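How to free up space on an Android phone that says storage is full

A phone with 32 GB of storage fills up fast. Once it gets below 2 GB free, apps stop updating and the camera may refuse to save. The steps below were done on a Tillis phone, and menu names may differ a little on other makes.

Check what is using the space

Open Settings, then Storage. Wait until the bars finish loading. On my phone the biggest items were Photos and videos, then Apps, then a section called Other. Write down the free space figure so you can compare it at the end.

Clear the app caches

Go to Settings, Apps, and sort the list by size. Tap the app at the top, tap Storage, then Clear cache. Do not tap Clear data unless you want to sign in again and lose your settings in that app. Browsers and music apps usually have the largest caches. Repeat for the next few apps on the list.

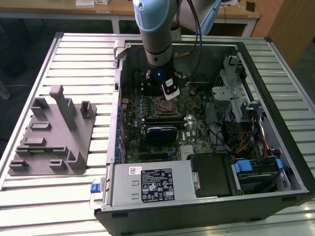 Moving photos to a computer gives back the most space. Connect the phone with its USB cable, pull down the notification shade and choose File transfer. On the computer, open the phone, then the DCIM folder, and copy the Camera folder to your drive. I had around 1300 photos and it took most of an evening. Open a few of the copies before you delete anything from the phone.

Empty the trash

Deleted photos stay in the gallery's trash for 30 days and still take up room. Open the gallery, tap the three dots, then Trash, then Empty. The Files app has its own trash, so check that too.

Use a memory card

If your phone has a card slot, format the card in the phone first. This erases the card. Then open the camera settings and change Save location to SD card. Apps can sometimes be moved as well, but they open more slowly from a card.

Restart the phone and look at Storage again. If Other is still very large, check the Downloads folder and any offline maps.

Thanks to Halldóra Lauritsen for the correction to the trash step.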